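Kitchen Habits and the Half-Plate Rule: Our Project at Hinlow

Final report, handed in 1st February

When we picked this topic in September we thought it would be a small and easy one, and I am happy to say it grew on us. The question was simple enough: how do people decide how much is enough when they serve themselves? My grandmother never measured anything in her life and her portions were always the same, while I can own a full set of measuring cups and still cook rice for a family of six when I am eating alone. We wanted to know whether a plain visual cue would help people like me.

We asked students in the Kindura residence to keep a serving diary for 18 days, and 12 of them stayed with it to the end, for which we are very grateful (it is a dull thing to write down your dinner). Between them they recorded 415 servings. Everyone noted what they took, whether they went back for more, and what was left over. We also cooked four shared meals in the Farina kitchen, where we could sit and talk with people while they ate, and those evenings were easily the nicest part of the work.
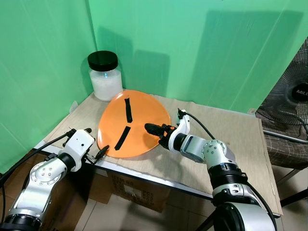
Storage came up far more often in those talks than we had planned for. People told us that they pour more freely from an open bag than from a container with a lid, and several said they like to see how much is left before they start. We had been so busy with plates that we had hardly thought about the step before the plate! A clear glass jar with a screw-on lid answers both points, and with something white and grainy filling most of it, the level is easy to check from across a table. For the plate itself we settled on black tape over orange, because the dividing line needs to stand out at a glance, even when it is a broken one.

The diaries gave us a mixed picture. Those who used a divided plate wrote fewer notes about leftovers, and they seemed to enjoy having a line to aim for. Others found it fussy and went back to their usual bowls within days. Soup, of course, made nonsense of the whole idea – we should have seen that coming – and so did anything eaten straight from the pan.

If we did this again under the Nistunico study plan, we would ask about jars and bags from the first day, and we would give people a choice of plate sizes. We would also keep the shared meals, and probably cook a little less rice.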